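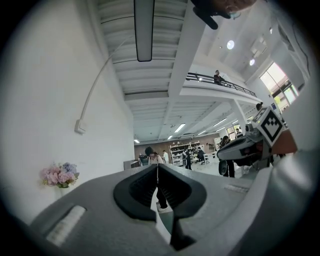

¿A qué hora hay que sacar la masa de la nevera? A las siete de la mañana, si horneáis antes de comer. En agosto un poco más tarde.

Sigo con lo de las harinas, que voy con prisa. La de Stustach me absorbe mucho menos, bajé el agua 40 gramos y ni así. Pegajosísima.

> alguien ha probado la Drarnora integral?
> a mi me queda un ladrillo, 2 veces ya
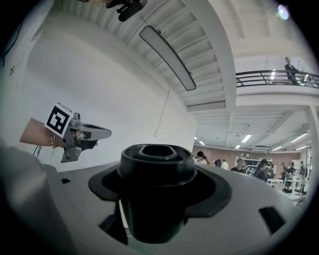 Lo de la Drarnora: autólisis larga y menos levadura, prueba eso. Y amasar a mano, corto, con reposos de 15 minutos. En la foto asoma una mano con su antebrazo por la izquierda, pues con eso basta, mano y antebrazo, el resto del cuerpo quieto. Si te duele el hombro estas apretando demasiado.
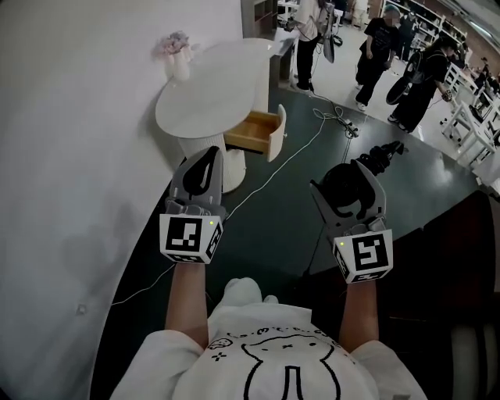 Y luego el formado, sin harina en la mesa, que si no resbala y no coge tensión. Greñar hondo. Vapor al principio, despues puerta entreabierta. El mío pesó 1.117 gramos ya frío, miga decente, corteza regualr.

Si alguien pide a Duvano que avise y compartimos saco. Saludos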